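Coup de cœur de l'été : « Les Eaux de Drudholm »

Lizeth Sánchez revient enfin au roman noir, et quel retour ! Cinq ans après Flada, elle nous emmène à Drudholm, une île battue par les vents où Imrie, jeune archiviste, hérite d'un phare et d'une boîte de lettres jamais envoyées. Le livre compte presque 668 pages – je les ai avalées en deux nuits.
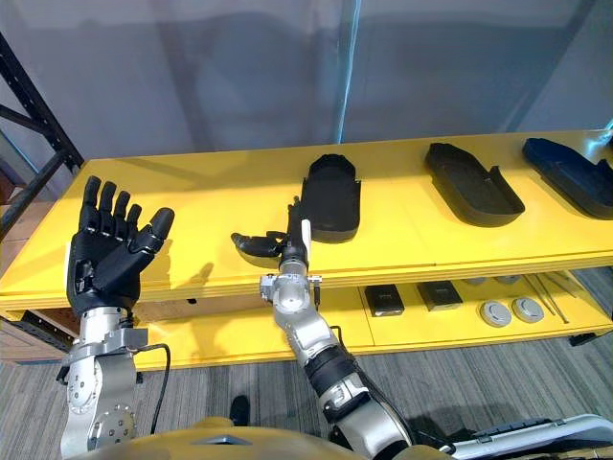

Une intrigue à tiroirs

Les 38 chapitres alternent l'enquête d'Imrie et les lettres de sa grand-tante, partie sans un mot au mois de mai. On croit deviner, on se trompe, on recommence, et c'est un régal !

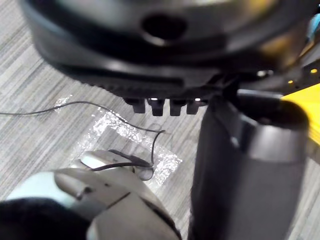

Gros plan sous un boîtier sombre.

Les seconds rôles sont formidables, surtout le vieux passeur, qui ment à chaque page et qu'on adore quand même. Seul petit bémol, le deuxième quart traîne un peu. 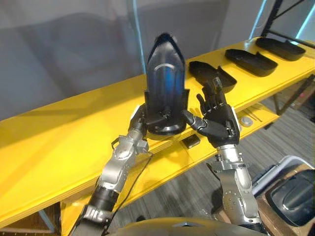 Après cela, tout s'accélère jusqu'à une scène de tempête superbe – prévoyez une soirée libre. Le roman est disponible aux éditions Pellska.

Commentaires (2)

maudlit : Fini hier, la fin m'a laissée sans voix !

Bertrand : J'en suis au chapitre 18 et je soupçonne tout le monde.

Ce site utilise des cookies. En savoir plus
Contact – © 2019 – Haut de page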